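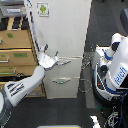 6 November 2024

Drawers again. Goal for the day was to get the handle approach repeatable enough that Amarachi can run it without me standing next to the stop button.

Left the cardboard drawers in the wooden unit alone and stuck to the filing cabinet. Upper drawer first. Same start pose each time, gripper comes in from the side towards the handle, closes, pulls back slowly. Drawer empty.

Total on the counter is now 246 pulls since April, counting everything, including the early ones where the drawer was already ajar. I'd like to stop quoting that number to people. The honest set is the closed-drawer pulls, and I haven't separated those out yet.

What went wrong today:

Fingers closed short of the handle 5 times. Same error every time, stopping just shy on the approach. Looks like the depth estimate on bare metal under the ceiling lights. Turned off the row nearest the window and it got better, but I changed the approach speed at the same time so I can't say which one did it. Redo tomorrow with one change only.

Two pulls got the drawer moving and then lost it partway. The arm moves in a straight line and the drawer wants to go a little crooked on its runners. A person lets their wrist give without thinking about it. Ours doesn't, and the force limit trips before anything useful happens. Amarachi Tijani wants to soften the wrist for the last part of the pull. I'd sooner try a curved path first. We'll do hers, it's less work.

Lower drawer: only three tries. The curved handle is a different job and the fingers need to come in at a steeper angle. Parked for now.

The Humton people asked again whether this is ready for their parts room. They want something that can open a drawer, take out a bag of fasteners, close the drawer and bring the bag to a bench. My answer is still no. Opening is nearly there on a good day with one known cabinet. Closing is easy, you just push. Taking one bag out of a pile of floppy bags is not something I'd put in front of a customer, and their drawers are heavier than ours. I told Edet to offer them a trial on delivery only, bench to bench, with a person doing the picking. Dull, but it would save their staff some walking.

Same answer for the home version. My sister asked if it could put away the cutlery. It could put away a fork, if the drawer was open and the fork was where we expected it.

Software: moved to the new Sotasix planner build this morning. Planning is quicker but it ignores the keep-out box around the shelving unless you reload the file after startup. Reload it every time until that's fixed. I've put a note in the Divano folder with the command.

To do:
Split the log into closed and ajar starts
Lights test, speed held constant
Wrist softening, upper drawer only
Tidy the cables on the carpet before anyone drives the Fetch
Order a spare set of fingertip pads, grey ones if they have them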